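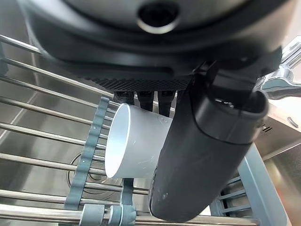

图1 腕部相机视角:夹爪夹着黑色瓶子,下方为架在水槽上的沥水架,左侧是横放的白色杯子。

Kivilham 沥水架取放数据集:夹持异常子集

版本日期:2020年9月18日
维护:Kivilham 数据组
状态:可用,标签仍有已知问题,见“已知问题”一节

一、概述

本子集收录机械臂在厨房水槽沥水架上取放杯、瓶类物品时的失败片段,共246段。任务由 Tevatach 控制程序执行,夹爪为 Mukberg 指垫版。主数据集里只保留成功片段和少量轻微偏差,失败片段原先散落在各次运行日志中,检索不便,因此单独整理成这一份。

子集的主要用途是训练和评估夹持异常检测,也可以用来复查抓取位姿规划。它不适合用来估计整机成功率,原因见第六节。

二、失败经过与原因

问题最早在更换指垫之后的例行测试中发现。瓶子被夹起后能够通过闭合检测,控制程序判定“已夹持”,随后在腕部转动阶段瓶身沿指垫下滑。有的片段中瓶子落回沥水架,有的片段中瓶底先碰到旁边的杯子,把杯子推离原位,程序仍继续执行放置动作。

排查后确认有2个原因。

原因一:闭合检测只看指间开度和电机电流,不看滑移。瓶身表面有水时,开度在滑动过程中几乎不变,电流也没有明显下降,检测逻辑无法区分稳定夹持和缓慢滑动。

原因二:位姿规划把瓶子的夹持点取得过于靠近瓶盖。盖与瓶身之间有接缝,指垫压在接缝附近时接触面变小。夹持点离重心又远,腕部一转,瓶身下端就会摆动。

指垫本身的花纹磨损也查过,同批指垫在干燥瓶身上没有复现滑落,不列为原因。

三、失败类别

每段片段有一个主类别,必要时附一个次类别。类别名在标注文件中用英文小写加下划线。

slip_in_grasp:夹持后滑移,物品未脱离夹爪。共102段,是数量最多的一类。
drop_on_rack:物品脱离夹爪,落在沥水架上。
drop_in_sink:物品脱离夹爪,落入水槽。
neighbor_contact:被夹物品或指尖碰到相邻物品,并使其移动。
rack_catch:物品或指尖卡在沥水架的杆件之间。
false_release:放置动作完成后,物品仍留在指间。

neighbor_contact 只在确有位移时使用。物品在画面里互相遮挡不等于接触,腕部视角下瓶子挡住杯子的情形很常见,标注时要看前后帧和外部视角。拿不准的写 uncertain,不要猜。

四、采集设置

每段包含以下通道:
腕部相机彩色视频
外部固定相机彩色视频
夹爪开度与电机电流
关节角度与关节力矩
控制程序状态码

片段从触发事件前10秒开始截取,到急停、人工复位或程序超时为止。各通道时间戳已对齐,对齐方法沿用主数据集。外部相机与腕部相机的帧率不同,读取时请按时间戳匹配,不要按帧序号匹配。

腕部相机安装位置靠近夹爪,夹爪外壳会固定占据画面上部。做图像增强时不要做上下翻转,翻转后的外壳位置在实际运行中不会出现,会拉低检测模型的效果。

沥水架的金属杆和水槽壁反光较强,亮部常有过曝。原始视频未做曝光校正。

五、目录与字段

clips/ 视频与传感器数据,每段一个子目录
labels/ 标注文件,每段一个 JSON
splits/ 训练、验证、测试划分
notes/ 排查记录与复现步骤

标注文件的主要字段:
clip_id 片段编号
object_type 物品类型,取值 cup、bottle、other
surface 表面状态,取值 dry、wet、unknown
primary 主类别
secondary 次类别,可为空
t_event 事件起始时间
t_end 片段结束时间
stop_type 结束方式,取值 estop、manual、timeout

surface 由操作员在运行前填写。事后补录的片段一律填 unknown,不根据画面上的斑点推断干湿,瓶身上的浅色斑点可能是水迹,也可能是磨痕。

划分按运行批次进行,同一批次不会同时出现在训练集和测试集里。如需重新划分,请保留这一约束。

六、已知问题

1. 类别不均衡。rack_catch 和 false_release 数量很少,单独报告这两类的指标意义不大。
2. 只含失败片段,没有按运行总次数抽样,不能由此推算失败率。
3. 部分早期片段的 t_event 偏晚,标的是物品开始明显移动的时刻,滑移起点还要更早。已用 late_onset 字段标记。
4. 深色瓶子与深色夹爪外壳在腕部画面中边界不清,自动分割结果不可靠。本子集不提供分割掩码。
5. 白色杯子横放时,杯口边缘有时被误检为水槽排水口。用现成检测器做预标注的,需人工过一遍。

七、安全说明

复现实验前请确认以下事项:

急停按钮在操作员手边,且已在当日测试过。
沥水架和水槽内不放玻璃、陶瓷和刀具。
水龙头关闭,腕部转动范围内不与龙头干涉。
物品卡在杆件之间时,先急停,再断开夹爪使能,之后才可伸手取物。不得在 Tevatach 暂停状态下伸手,暂停状态下夹爪仍保持夹紧力,恢复运行时会直接执行下一条动作。

最后一条来自一次险情。操作员在暂停状态下取卡住的瓶子,程序因超时自动重试,夹爪重新张合,未造成受伤。此后自动重试默认关闭,配置项为 retry_on_timeout,请勿在有人靠近时打开。

八、修复进度

夹持点规划已修改,瓶类物品的夹持点下移,避开瓶盖接缝。滑移检测正在 Yang 分支上测试,做法是把电机电流的短时波动与腕部画面中的相对位移结合起来判断。该分支计划在11月合并,合并前请勿用于无人看管的运行。

修复后的对照片段不放进本子集,会以单独目录发布,字段保持一致。

九、使用与反馈

仅限内部研究使用,转交项目外人员前需先与数据组确认。发现标签错误请在仓库提交问题,注明 clip_id、字段名和建议值。修改标签时不要直接覆盖原文件,在 labels/ 下新建修订文件,合并由数据组处理。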